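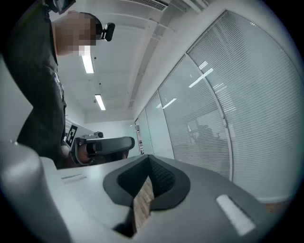
Bronwen Tasker

The first thing I was told about the Furnine was that it would fold my laundry by November. I have been writing about home automation long enough to ask which November, and the reply was a shrug and an offer of tea.

Furnine is a pair of hand-held grippers built by a small group of members at Oltstead, a shared workshop where you can also learn to turn a bowl or re-cane a seat. You hold one in each hand and do a chore with them. Cameras and printed markers record what the jaws did and where they went, and the recordings are meant to teach a robot arm to do the same chore without you. The arm is the part everybody wants to talk about. It is also the part that doesn't exist yet, apart from a base plate, two motors and a drawing pinned above the bandsaw.

What does exist is better made than I expected. The jaws open and close smoothly, the pads inside them have a fine texture that takes hold of cloth and card, and each gripper weighs 488 grams without its cable. That sounds like nothing. Try holding one out in front of you for ten minutes, then tell me about the future of housework.

The parts for the pair came to £355, according to the build log. I went through that log with a pencil. It leaves out the phone, the spare printer nozzle, the first set of housings (which cracked along the handle) and any wages at all. It also leaves out workshop membership, on the grounds that the members would have been paying it anyway. I've heard the same argument made for boats.

The starting point was the Maldonado plans, a free set of drawings passed between hobbyists, and the group has changed nearly all of it. The trigger spring went first. Then the handle was thickened, then the cable exit was moved, then moved back. The version I tried had a handle clearly shaped for a larger hand than mine, and when I said so a file was found and a ridge was taken off while I waited. You don't get that from a shop.

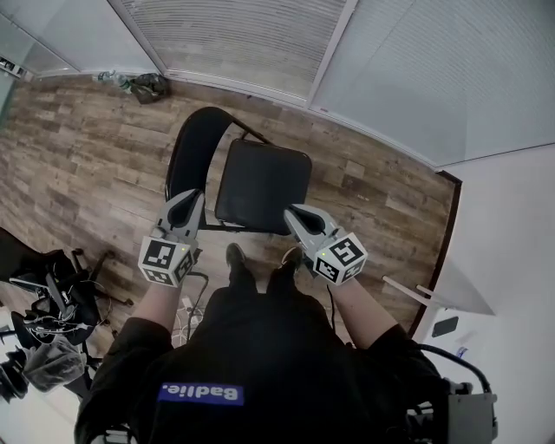 Recording is where a home build stops being a pleasant hobby and starts to feel like shift work. A chore has to be done over and over, in slightly different positions, and furniture is a good deal less obliging than the foam blocks these projects usually begin with. Take a folding chair with a padded seat and a curved backrest, and put a gripper at either side of its near edge. Your own fingers would know what to do with that frame. With jaws you have to choose your spot, and keep the marker blocks behind them turned so the patterns can be read. The group has 626 recordings so far, and I asked how many were any good. Almost nine in ten, I was told, though it emerged that "good" means the file opened and the tracking held. It says nothing of whether a machine could learn from it.

That is my main complaint with the whole field, and Oltstead is far from the worst offender. Collecting is easy to measure, so it gets measured. The group plans to train its first model on a rented computer through a service called Likeck, and the bill for that isn't in the £355 either.

I'll grudgingly add that I enjoyed myself. After an hour I had stopped thinking about the trigger and could pick up a tea towel by its corner - badly, but on purpose. I also came away with some respect for my own thumbs. 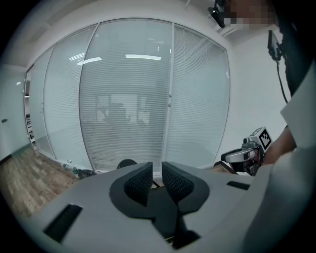

Should you build a pair at home?

Only if you like building things. The printing and wiring are within reach of anyone patient who has soldered before, but without an arm to learn from the recordings you will own two clever pairs of tongs and a full hard drive.

If you do go ahead, do it somewhere shared. The cracked housings were spotted by a woodturner who had wandered over for a clamp, and the wiring was redone by a member who repairs amplifiers. Print the handles last, after you have tried a lump of clay in your palm. Buy more cable than the plans say. And budget for the arm before you begin on the grippers, which the group says it would do next time. The motors for theirs are on order, with no delivery date.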